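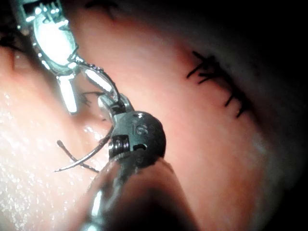 Glenys Sutcliffe
Skills Laboratory Manager, Drastitau Centre for Surgical Training
Posted in June

Call for participants: the Wuisan suturing study

We are looking for people to take part in a study of how needle handling is learned. Sessions are held at the Uren Building in Manholm and run until the autumn. You do not need to be a surgeon. We want people at every stage, including those who have never put in a stitch.

What the study is about

Most teaching on suturing concentrates on the finished row: spacing, tension, how flat the knots lie. We are more interested in what happens earlier, when the needle has been picked up and its tip is resting just above the tissue, as at the top of this page. How the needle is held at that point affects the angle at which it goes in and how much the tissue is pulled on the way through. Trainers correct this all the time, but they do not all correct it in the same way, and we would like to know which kinds of advice people can use.

In the first part of the study we scored 1,749 single stitches. The second part compares two ways of teaching the same short task. One group is taught by demonstration followed by practice. The other practises first and is shown the demonstration afterwards. You will be placed in a group by draw and cannot choose.

Who can take part

We are recruiting in three bands.

Band A: no experience of suturing. You may be a student in any subject, a member of staff or a member of the public.

Band B: some experience. This will suit medical, dental and veterinary students, foundation doctors, theatre practitioners and nurses who have done a basic suturing course.

Band C: regular experience. You should be suturing most weeks, in any specialty.

Everyone must be 18 or over and able to sit at a bench for an hour at a time with a short break. Glasses and contact lenses are fine. Left-handed people are very welcome, as we had too few of them in the first part. Please do not apply if you have an injury to either hand or wrist that is still being treated. If you took part last year you cannot take part again, but you are welcome to pass this on.

What you will do

You will come in twice, with at least a week between visits.

The first visit lasts two and a half hours. You will fill in a short form about your experience, be shown how to pick up and hold a curved needle, and then practise placing interrupted stitches along a marked line on a curved surface. Band C participants skip the introduction and begin with a warm-up. There is a break halfway through, with tea and biscuits in the room next door. No food or drink is allowed at the benches.

The second visit lasts an hour. You will repeat the task without any teaching and answer some questions about what you remembered and what you found hard.

Your stitches will be recorded on video and scored later by two trainers who will not know your name, your band or your group. The recordings show the needle, the suture and the tissue. They do not include sound. We keep them under a participant number and you may ask for yours to be deleted up to 13 days after your second visit.

No patients are involved in any part of this study. Needles are sharp and small finger pricks do happen. Gloves are provided, and a first aider is on site throughout.

What you will receive

Travel within the Manholm bus area is refunded on production of a ticket or receipt. You will be given a gift voucher at the end of the second visit. Students and trainees can have a signed letter confirming their attendance, which some courses accept towards practical hours. Please check with your own course before relying on it. Once the study has closed we will send a written summary of the results to anyone who asks for one.

Times

Daytime sessions start at 9.30 am and 1.30 pm. There is an evening session on Thursday at 6 pm, which fills first. If you can only manage evenings, tell us when you apply and we will put you on the list for the next one. We cannot hold places for groups, although friends may apply separately for the same session.

How to apply

Ask for an application form at the Uren Building reception, or telephone the Centre and ask for extension 488. Leave your name, a daytime number, the band you think you belong to and which hand you write with. You will be sent an information sheet and a consent form. Read both before you come in, but do not sign the consent form until you are here and have had the chance to ask questions. You can withdraw at any time without giving a reason, and you will still be refunded for travel.

Bands A and B are open now. Band C has fewer places left. If your band is full we will keep your details for the reserve list, unless you ask us not to.

The laboratory is on the first floor and there is a lift. The side entrance is locked after 5 pm, so evening participants should use the main doors and sign in at the desk. Long hair must be tied back and sleeves must go above the elbow. Lockers take a pound coin, which you get back.

We use cookies to remember your settings and to see how our pages are used. Accept all / Manage cookies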